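Gripper pads slipping and linkage getting sloppy, how do you look after yours?
Posted in Small Automation & Hobby Robotics
Tags: grippers, pads, maintenance, linkage

Charmaine Van Wyk

Hi everybody, I hope this is the right section, and please move it if it isn't! I look after a pair of hand-held two-finger grippers at a small outfit in Julldale called Stallutix. We use them to record pick and place work, mostly fruit and kitchen things, and the same style of fingers goes on the arm in our little cell, so whatever wears out on one wears out on the other sooner or later.

The trouble started in October. Round fruit began squirting out of the fingers right as they closed, usually toward the tips, and it was much worse with the right-hand one. I have wiped the pads with a damp cloth, I have snugged up everything I could get a driver on, and for a day or so it seems better and then it goes right back. There's also a bit of play when I wiggle one finger with the other one held still. I don't know if that's normal or if I've been living with it so long I only noticed when I went looking.

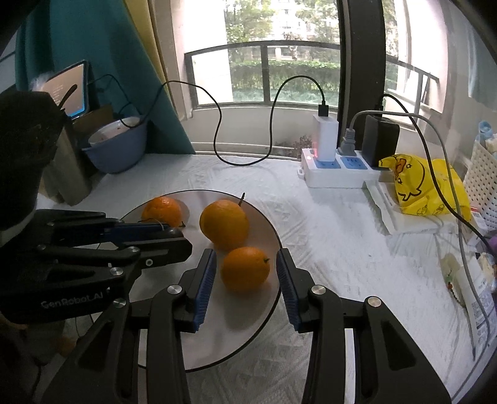 My routine up to now has been pretty simple, and I'm a little embarrassed at how simple. I blow the dust out at the end of the day, wipe everything down, and put the pair on charge overnight. The pads are the blue ribbed kind, and it's the ribs I keep staring at, trying to decide whether they've gone flat or whether I'm imagining it. I've been testing with oranges on a clear acrylic plate, which may not be doing me any favors, but that's the job we have to get working. The tool log says 549 closes since I last changed pads, and that doesn't seem like a lot to me. Should I be replacing the pads, chasing the play in the linkage, or both? And in what order? Thank you so much in advance, and sorry for the long post.

Brayden Gauthier

Hi Charmaine, no need to be sorry, the long posts are the ones a person can do something with. Do the linkage first and the pads second. If you put fresh pads on fingers that don't meet square, you'll wear them crooked and be right back here in a month.

Take the tool off charge and switch it off. Close the fingers by hand on a strip of plain paper, up near the tips, and pull it out slowly. Then do the same in the middle and down at the base. You want the same drag everywhere. If it slides free at the tips and grabs at the base, the fingers are toeing out, and a round thing will shoot forward just the way you describe.

Now for the wiggle. Go around the pivots one at a time, holding the link on either side of each, and feel for which one is moving. On mine it was a single pivot, and I had been tightening all the others for weeks! Snug that one until the play just goes away, then open and close the finger through its whole travel. It should still drop under its own weight. If it hangs up, back off a hair.

For the pads, peel the old one slowly and get every bit of the glue off with alcohol. Let the finger dry completely before the new one goes on, press it down hard, and leave it overnight. I do mine on a Saturday so I'm not tempted to use it too soon. I get some 2,000 closes out of a set on boxes and cans, but fruit is another story. Orange skin leaves oil behind and a damp cloth only moves it around. Dish soap on a soft toothbrush, along the ribs, then a rinse and a good dry. Try that before you throw the old ones out, because 549 does sound early to me too.

Antoniadis

just replace the pads, they're cheap. I change mine whenever I remember

Cestitz

I'd agree with Brayden on the order. One thing to add: after you touch the linkage you need to redo the zero on the opening width, or your recordings will say the fingers are closed when there's still a gap. Ours was off by a couple of millimeters and it took us ages to figure out why the arm kept squeezing too softly. Close on nothing, set zero, open all the way, check the number, and do that a few times over. Then run 40 closes on one orange and see if it drifts.

Charmaine Van Wyk

Oh, thank you all, this is wonderful. I did the paper test over lunch and it slid right out at the tips on the right-hand one and held at the base, so Brayden, I think you've got it. Found the loose pivot too, second one I tried. I never once thought about the zero, so that's next, and the toothbrush after that. I'll come back and post how the oranges do.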